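Mug Tree Cell (Doltport)

The mug tree cell is a two-armed robot workstation at Doltport, built to practise handling a wooden mug tree and white plastic test pieces. It is known for its wonderfully simple set-up: two jointed arms, a table and a brown mat. Nassoro Mohamedi laid out the first version, and Morenike Ezeani looks after it now.

Layout

The mat covers most of a white table and gives the pale wood and plastic a darker background. Both arms carry black grippers, each joined to its arm by a silver metal ring.

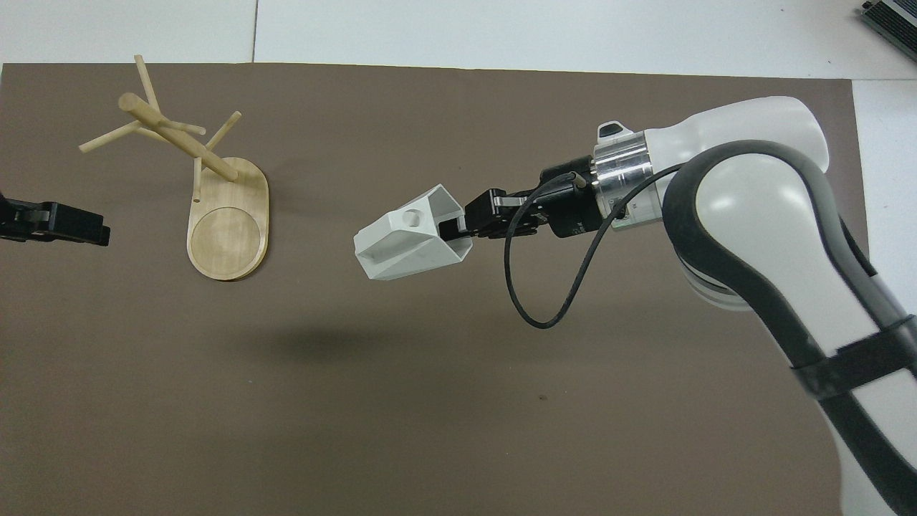

The mug tree on the mat, with a faceted test piece held in one gripper.

Setting up

Each arm is homed before the tree goes down. The operator then runs 8 slow moves with open fingers, listening for rubbing cables. Loops of cable at the wrist need enough slack for a full turn, a lovely small detail that Ezeani checks by hand.

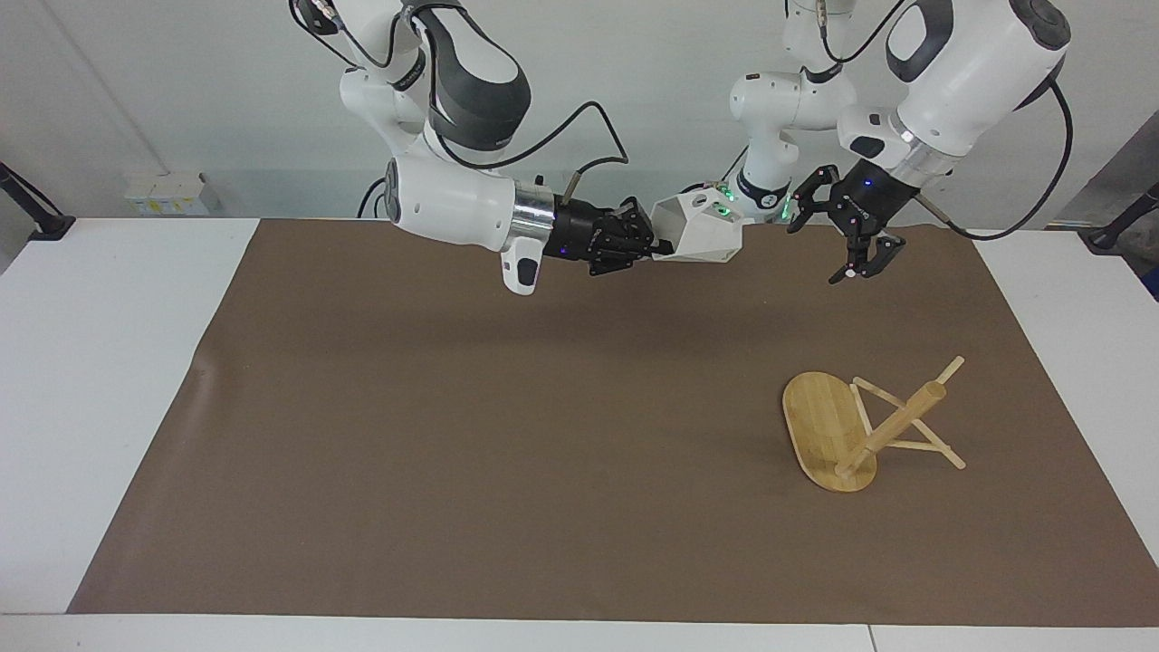

One gripper holding the faceted piece, the other open over the mat.

Care and repair

Finger pads are wiped every Saturday and changed after 900 grips. The cell's logbook, started by Lawal Oyewole, had reached 2,949 grips by October. The longest stoppage, 67 minutes, was traced to a worn wrist cable. 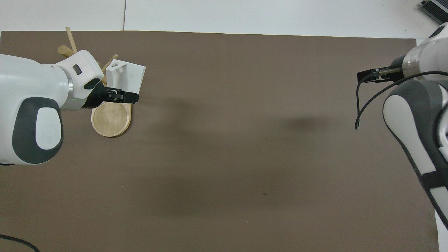
Reading time: 1 min

After a cable change, the arm is homed again and the gripper is opened and closed with nothing in it. A test piece follows at low speed. Oyewole's original checklist is still used, with Ezeani's notes on cable slack added in the margin.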